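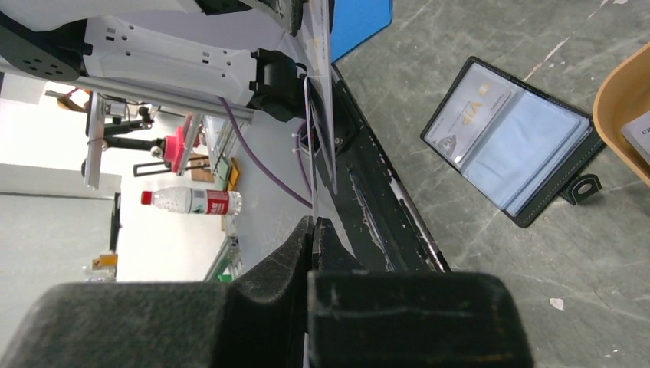

Borislav Omerović

August 19, 2019

Picking up from the page where I ran out of room. I finished season three of Clastberg last night and I'm still cross about the ferry episode, so most of this entry is going to be about the ferry episode, sorry to anyone who opened the notebook hoping for the card index. (The card index is further down. Skip ahead if you must!)

For whoever reads this after me: the ferry one is the sixth of the season, the one where Filip goes back to the island to sell his mother's house and runs into Magda at the ticket window. I'd been looking forward to it because everybody in the group kept saying it was the best hour of the whole show. It's a good hour. The trouble is that it wants me to believe Filip has been in love with Magda since the pilot, and I have now watched the pilot more often than is healthy and I can't find it. He gives her a ride home. He's nice about her dog. In season one he's nice to absolutely everyone, it's practically his job, and there's a whole speech about it at the bakery.

What I do believe is that Magda is the only person on the mainland who knew him before the trial. I think that's what he misses when she's gone, somebody who remembers him being boring. There's that small moment in the season two opener where she calls him by his school nickname and he forgets to pick up his change. I'd build the whole romance on that if I were the writers, and then the ticket window would have knocked me flat. As it stands they went with the letter. I hate the letter! It shows up in a drawer with no setup and he reads it out loud to himself in an empty kitchen, and he's a man who until then couldn't finish a sentence with another person in the room.

Okay, work.

The point-of-view cards for seasons one to three are done, which makes 385 cards in the box, one per scene. I was dreading the total and it's fine, they all fit if you take the cardboard divider out. Of those, 136 belong to Filip by our rule (he's in the scene from start to finish and we leave when he leaves). That's less than I would have guessed. If you'd asked me cold I'd have said the show was at least half his, and I think that's down to how it's edited, because so many of the other people's scenes end on somebody talking about him. Worth a separate color of sticker maybe. "Filip absent but discussed." I'd need to go through the box again for that and I'm not volunteering tonight.

Problem cases from this batch, so we can argue about them properly:

The wedding in season three, episode two. The whole thing is one long take that starts with Magda and hands off to her brother on the stairs. I split it into two cards, at the point where she goes through the kitchen door. I know the rule says a scene is a scene until there's a cut. But then the longest stretch of the season would be a single card, and we'd lose the brother, who otherwise barely gets any. I've penciled both versions on the back.

The phone calls. I've been giving a call to whoever we see first, and then in episode eight they start with an outside shot of the harbor office and we hear both voices before we see either one. I gave it to the prosecutor for no better reason than she's in the chair when we do go inside. Feel free to overrule me.

The dream. I'm not doing the dream. It has a card, the card says DREAM, and I've filed it at the back.

One thing I got wrong and have fixed: the two hospital scenes in season two were both marked as Magda's. The first one is, the second one isn't, she walks out halfway and we stay with the father while he tries to open the juice carton. I'd remembered her being there the whole time. That scene is so much sadder with her gone, I don't know how I managed to lose it. I blame the subtitles on the Itunell version, which keep her name up in brackets for a line that's clearly his. Anyone working from Itunell, please check your speaker names against the sound, especially in crowd scenes. The discs are better on this and worse on everything else (no chapter marks in season one, and the menu music is a crime).

Next: the write-ups. We agreed on 500 words each for the booklet and I've overshot on mine, naturally. The first draft of the ferry essay spends its opening page on ticket windows in general. I like that page a lot and it has to go. What I want to keep is the bit comparing the ferry episode with the finale of Romum, and I want to get the idea down here before I talk myself out of it.

In Romum they have the same job to do: two people who've been apart for most of a season have to meet again, in public, with other people in line behind them. And Romum lets the line get annoyed. There's the man with the suitcase who keeps sighing, and the clerk who just wants to know one way or return. All the feeling gets squeezed into that tiny practical question and it's unbearable, I had to pause it and walk around the apartment. Clastberg clears the hall. By the time Filip looks up, there isn't another passenger anywhere, in the middle of the summer season, on an island with one boat! The music comes in and tells me what I'm looking at. I think the actors could have carried it with a crying toddler and a broken ticket printer behind them.

To be fair to Clastberg (I am trying), the scene after it, on the deck, is lovely. They stand on opposite sides of the life jacket locker and talk about the price of the house. He names a number and she says it's too low, and he looks happier than he has all year. More of that please. If season four is four episodes of those two getting property valued I'll watch it on the night.

Speaking of which, I haven't seen any of season four and would like to stay that way until the booklet's done. Please keep your notes on it in the back half of the notebook, facing the other way up. Somebody wrote "wow, the brother!!" in the margin of my wedding page and I've been suspicious of the brother ever since.

Small things:

The blue pen in the card box skips. Use the black one, or pencil.

I've got the season two discs at home until I finish checking the crowd scenes.

The cast list taped inside the front cover has Magda's father under his old surname. He changes it in season two, after the inquest. I've left it alone since the season one cards use the old one, but we need to pick before printing in November.

Does anyone remember which episode has the argument about the lighthouse key? I have a card that says "key row, Filip leaves first" with no episode on it, in my own handwriting. I've been through season one at double speed and it isn't there. Tomorrow I'll try the first half of season two, starting with the one where the car won't start.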